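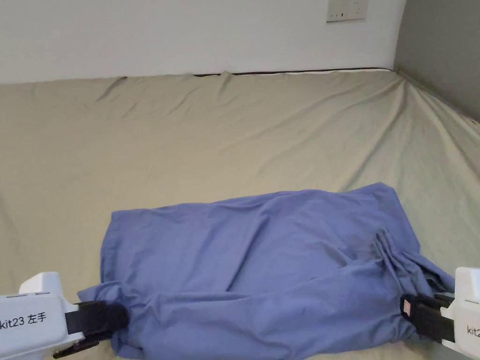 Household Linens and Their Care
Online Gallery

The Zidbridge House of Domestic Life holds a study collection of everyday textiles from kitchens, bedrooms and laundry rooms in and near Sturuvville. This gallery accompanies the display now open in the Ikora Room on the second floor. It is concerned with the ordinary work of spreading, straightening, folding and storing cloth, a part of housekeeping that is seldom recorded in writing and that most people learn by watching someone else.

The display was prepared by Chae-won Kwak, Curator of Textiles, with notes on household practice by Man-sik Yeon of the Education Department. It includes 22 pieces on open tables and a further group in drawers, which visitors are welcome to pull out.

On the blue-violet cloth

Cloth of this shape, wider than it is tall, is usually squared up before the first fold is made. The upper left corner is already fairly square, and the hem or layered fabric along the left side gives a line to work from.

The sheet underneath is a broad one, beige to khaki-green. A plain ground in a quieter color makes the outline of a rumpled piece much easier to read, and the Education Department recommends one for all beginners' classes.

On finding the corners

Household manuals in the House library differ on where to start. Some direct the reader to the two nearest corners, others to the longest hem. Staff at the House teach the corners first. A corner that has turned under should be drawn out flat before the edge beside it is smoothed, and the hand should travel from the middle of the cloth toward the hem.

On creases

Light creasing in a flat piece can generally be eased out by hand on a firm surface. Deep creases in cotton or linen should be left for the iron. Pieces in the study collection are never ironed. They are relaxed under glass weights in the workroom, a process that may take several hours for a large item.

On folding for the shelf

The Räsänen gift, received by the House in April, consists of nearly 100 sheets, towels and table covers from a single family home. All of them arrived folded in thirds lengthwise and then in half, with the folded edge facing outward. The same method is shown on the long table in the Ikora Room, where visitors may try it with modern cloths supplied for the purpose.

Collection pieces are refolded once a year along different lines, so that no single crease is allowed to weaken the weave. Rolls of acid-free tissue are placed inside each fold.

On labels and lists

The oldest document in the display is a household inventory of 1727, lent by a private owner. It lists bed sheets, bolster covers and "cloaths for the table" by room, with the condition of each noted in the margin. A full transcription is available at the reading desk.

Visiting the display

The Ikora Room is open during regular House hours. Folding demonstrations are held in the late morning and last for half an hour. Groups are limited to 9 persons and should book in advance through the Education Department. Visitors are asked not to handle pieces marked with a white tag.

Requests to view items from the Räsänen gift that are not on display should be addressed to the Curator of Textiles, giving the catalog number where known. Reproduction of material from this gallery for classroom use is permitted with credit to the Zidbridge House of Domestic Life.

Back to all galleries
Next gallery: Soap, Starch and Bluing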